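Handheld grippers at home: working rules

These rules cover handheld gripper tools used in ordinary rooms, for picking up cards, packets, cutlery and other light household items. They apply equally where the gripper is later fitted to an arm.

Before starting
Clear the floor between the work surface and the door. Bags and coats go on a sofa or chair, never under the table. Pull the blinds down if sunlight falls across the work; glare on a wide lens hides the fingertips.
Wipe the housing with a barely damp cloth. Do not use solvent on rubber parts.
Tie back long hair. Check that nothing hangs from sleeves or pockets.

Loads
Keep single items under 700 g. Glass and blades are excluded, as is anything above 40 °C.
Flat items such as cards are taken by the edge. A card gripped across its face will bow and slip out.

People
Two people may work in one room if each keeps to an agreed side. Pass objects by setting them down — never from gripper to hand.
Headgear should be fitted before the tool is picked up. Route cables behind the shoulder. 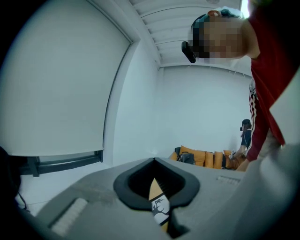
Stop after 100 grips and inspect the rubber for nicks or flattening. Replace any part that stays out of shape for more than 5 seconds after being pressed. Erhan Gündoğdu's older sheet gave a longer interval, but Lowri Humphreys found worn edges well before it ended, and the shorter one now stands.

Putting away
Leave the jaws open. Store the tool on its back, clear of radiators. Ridged pads collect dust and want a dry toothbrush every 6 sessions.
Note any fault on the card kept with the tool, with the time of day and the item being held.

Revised November. Corrections to Carter Beaudoin.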